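Two finger sets, one bedsheet: comparing hand-held grippers at Suvley

Suvley's test lead spent most of October swapping fingers on hand-held grippers. The small firm in Flurkville builds tools that people carry and squeeze to record how a hand picks things up, and the recordings later go to a robot arm. She had 554 trials logged when we spoke, 257 of them with a stiff finger set from Gosanik and the rest with the softer Jakab set.

"The stiff ones came first, so we got used to them," she said. "They close square and they're easy to calibrate. Then you try to pick up a cloth bag with them and you see the problem."

The problem, she explained, is that a stiff finger meets a soft object at one edge and pushes it away. The Jakab set gives a little at the tip. She said that helped with fabric and did nothing for books.

"A book lying flat is bad for every gripper I've owned. You have to slide it or tip it. The operators all have their own way of doing it, and that's a headache when you're trying to compare hardware."

She rates each grasp on a scale of zero to 3. A zero is a miss, and a 3 means the object was lifted and held without a second try. Two people score every trial separately. When they disagree, she watches the recording herself -- usually late in the afternoon, when the shop is quiet.

I asked whether the camera mattered as much as the fingers. She said it mattered more than she had planned for.

"We tried 2 lenses. The narrow one gives a cleaner picture, but you lose the object too early when you come in from the side. With the wide one, straight edges bend and you live with it. I'd take the wide one every time."

The surface under the objects was another argument. The first trials were done on a bare bench, and the scores looked good. Then the team moved to bedding, and they dropped for both finger sets.

"A bench doesn't move. A sheet bunches up, and the fingertip catches a fold before it gets to the thing you want," she said. "That's closer to what people have at home, so we kept it."

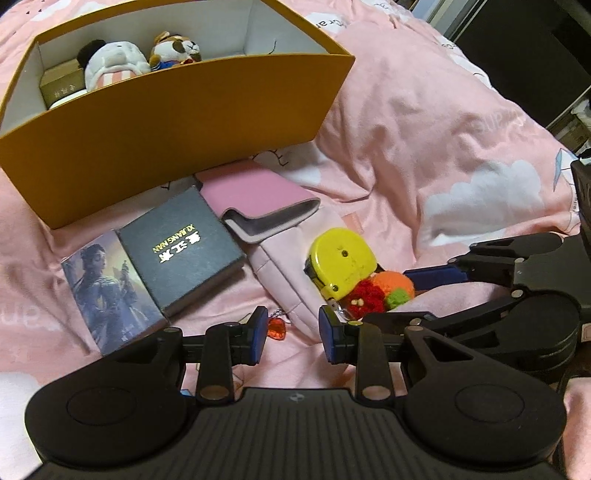
Small round items are where she still has doubts. Crochet is forgiving, she said, and almost any finger will hold it once it's in there. A tape measure is heavy for its size and wants to turn as it comes up. Thin chains are the worst of the lot, and she doesn't expect either set to handle them well without a narrower tip.

Using two grippers at once brings its own trouble. "They get in each other's way. You plan the left hand, then the right hand is in the shot and you can't see past it. We may shorten the housing -- I haven't decided."

For now she is keeping the Jakab fingers for soft goods and the Gosanik fingers for boxes. The next round will repeat the book trials with a thinner fingertip, using the same operators and the same scoring.

Filed under: Grippers & End Effectors, Interviews
Last updated: October
Contact us | Copyright, all rights reserved | Back to top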